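Home | News | Events | Stockists | Contact

Trernia toy library opens a second room, and I couldn't be happier

24 June 2012
Reading time: 2 minutes
14 shares | 3 comments

I've never written a press release before, so bear with me! My name is Bhavana Annamalai and I run the Trernia Toy Library, which has been lending puzzles, ride-ons, dress-ups and board games to local families for 15 years out of the back half of the old Starik shoe shop. As of this month we have the front half as well.

If you've ever tried to get a pram past our jigsaw shelves you'll know why I'm so pleased. The new room has its own door onto Du Plessis Street, a proper counter and (my favourite bit) low shelves all the way round, so the kids can do their own choosing. We've painted it yellow. Some people think it's too yellow and they've told me so.

We now have nearly 1,000 toys on the books. Members can borrow 3 at a time for 2 weeks, same as before, and you can still ring up and renew if your little one can't bear to part with the train set. Party packs have to be booked ahead, and please, please count the skittles before you bring them back.

The fit-out was paid for by two trivia nights, a sausage sizzle and a very generous cheque from Fullow, the hardware people up the road, who also threw in the paint at cost. Charoen Kaewsai built the shelves over the June long weekend and has been back since to fix the one I leaned on.

"I brought my own two here when they were small, and we always ended up sitting on the floor in the doorway," Charoen told me when I asked him for something I could put in this. "It'll be good to see people with somewhere to sit."

We've also put more money into the sort of toys that get little hands working: threading, lacing, pegs, knobs to hold and turn. They're pricey to buy new and kids race through them, so borrowing makes a lot of sense. Grandparents ask for them all the time, and so do the family day care mums.

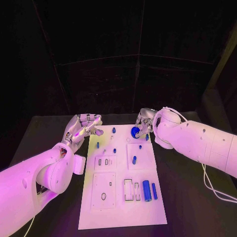

Fingers around a round blue knob at the top of a white board.

Membership stays at the old price until the end of the financial year. If you join before then you get your first party pack free. Bring something with your current address on it, and a sturdy bag, as we're always short of bags.

Come and have a look, even if you only want to argue with me over the yellow. The kettle's on most mornings and there's a fenced bit out the back for the ride-ons.

For interviews or photos, ask for Bhavana at the counter, Trernia Toy Library, Du Plessis Street.

Share this | Print | Back to News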